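Comparing head cameras for marker-based wrist tracking on a plate-wiping task

14 shares | 6 comments

The procedure below compares two head-mounted cameras as the tracking source for bimanual demonstrations. The wrist poses are later retargeted to a pair of arms with parallel-jaw grippers. It assumes you already have marker bands for both wrists, a working detector, and a known camera-to-head mount. It does not cover retargeting beyond the final check.

The two cameras used were the Pulum wide and the Kanaujia narrow. Both feed the same controller, a Brindstead, over the same cable. Keep the cable. Swapping it between cameras was the source of most of the dropped frames in an earlier round, and those results had to be thrown out.

Why plate wiping

Wiping a plate is a good test for this kind of tracking. One hand holds and the other moves. The hands stay near each other, the plate covers part of the view, and the wrists turn enough that individual markers go in and out of sight. Pick-and-place makes almost any camera look acceptable. A plate held in front of the chest does not.

A flat white plate also gives the detector large bright areas close to high-contrast squares. If auto exposure is going to cause trouble, it will do so in this task.

1. Fix the exposure

Turn auto exposure off on both cameras. Point the head at the work surface with a plate held up, then lower exposure until the white squares on the bands no longer bleed into the black ones. The rest of the room will look dim. Leave it.

Set gain last. On the Pulum, gain noise shows up as jitter in the corner positions before it is visible to the eye, so check the corner plot and ignore the preview.

Lock white balance too. It has no effect on the detector but it makes later side-by-side review much less tiring.

2. Fit the bands

Put the bands on snugly, with the marker blocks running around the wrist. A loose band rotates during wiping, and the rotation looks exactly like forearm roll in the data. There is no way to separate the two afterward.

Keep sleeves clear of the blocks. Dark fabric over half a marker will usually drop that marker, which is harmless. Fabric over one corner can shift the fitted pose without dropping anything, and that is much harder to find.

Record a short static pose at the start and at the end of every run: both forearms up, palms in, hold still. If the two static poses disagree, the band moved and the run is discarded.

3. Record the round plate

Start with a round plate held upright. Grip the left rim with the left hand and wipe with the right. Keep the cloth bunched in the hand. A trailing corner can hang over the markers on the other wrist.

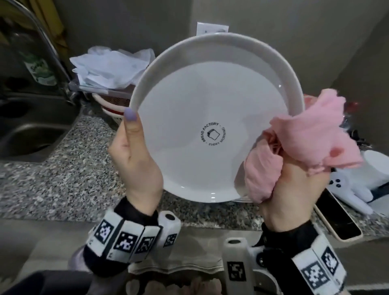
Figure 1. White plate, left hand on the rim, cloth at the lower right of the plate. Markers on both wrist bands.

Each run should include strokes across the middle of the plate as well as along the rim. Rim strokes separate the hands and are easy to track. Center strokes bring them together, and this is where the narrow camera began to lose the band on the holding hand, mostly at the point where the plate was tipped back toward the operator.

Wipe at normal speed. Operators who know they are being measured slow down, and slow data flatters both cameras. If a run feels careful, repeat it.

Record 19 runs per camera. Alternate the cameras in short blocks so that operator fatigue and changing daylight are shared between them. The first set here was recorded camera by camera, starting in the late afternoon, and the second camera looked worse than it was.

4. Record the square plate

Repeat with a large square plate. It hides more of the forearm than the round one, and its corners pass in front of the bands as it turns. Hold it tilted, by a lower edge, and press the cloth flat on the face.

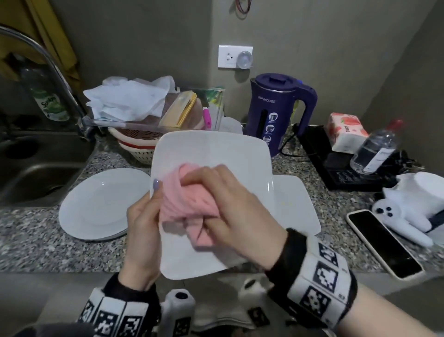 Figure 2. Square plate, tilted, with the cloth pressed to the center. Kitchen items left in place behind the work area.

Do not clear the counter for this. A bare background removes clutter that the detector will meet in every real kitchen: packaging, printed labels, control markings on appliances. Small dark squares in printed material are a common source of false candidates. If your detector reports candidates before ID decoding, log them. The wide camera sees more of the room and will produce more of them, and the decoding step should reject nearly all.

Keep the layout unchanged between cameras. Moving one object can add or remove a false candidate for a whole block.

5. Score the runs

Three measures are enough.

Visibility: the share of frames in which at least one marker on each band is decoded. Compute it for each wrist separately. An average over both hides the problem, as the wiping hand is nearly always visible.

Longest gap: the longest unbroken stretch without a pose for a given wrist. Visibility can look fine while one long gap makes the run unusable. Gaps of up to 4 frames interpolate cleanly. Anything longer goes on the review list.

Static jitter: the spread of the wrist position in the static poses from step 2. It is a lower bound on noise and is useful only for comparing cameras with each other.

Align both cameras to controller time before scoring. The Brindstead stamps frames on arrival, so a camera with slower readout appears late by a constant offset. Clap the wrists together once at the start of each block and use the contact to find that offset.

6. Results from this setup

The combined set held 1153 gaps over both cameras and both plates. Of these, 306 were longer than the interpolation limit. Most of the long ones came from the narrow camera, on the holding wrist, with the square plate.

Static jitter favored the narrow camera, as expected: a marker covers more pixels. The difference was clear in the static poses and hard to find in the wiping strokes, where motion blur was the larger term.

The wide camera needed a better lens calibration than the one it shipped with. Before recalibration, wrist position bent visibly toward the lower corners of the view. Since the wrists spend most of their time low in the view during wiping, this matters more than the center accuracy quoted on any data sheet. Use a full calibration with plenty of board poses along the bottom edge.

7. Check against the gripper

Replay a few runs from each camera on the arms before choosing. The replays here used the Kustham parallel gripper with a cloth clamped between the fingers. Two things to look for:

— Steps in the motion at gap boundaries. The arm controller smooths small ones. Large ones show as a hesitation and then a jump, and with a cloth against a plate the jump becomes a spike in contact force.

— Drift in the distance between the wrists. Absolute error in the room is tolerable. Relative error is not, as it either lifts the cloth off the plate or pushes through it.

Use a plastic plate for the first replays and set a low force limit. The holding gripper needs rubber pads; bare fingers let the rim rotate under wiping load, and the result then looks like a tracking fault.

Choice

For plate work the wide camera was kept, with the new calibration. The narrow one is still the better option for tasks with the hands apart and nothing large held between them, such as sorting cutlery.

Known limits: one kitchen, one operator height, indoor light only. A taller operator looks down at a steeper angle and sees more of the top of each band, which should help visibility. This has not been tested.

6 comments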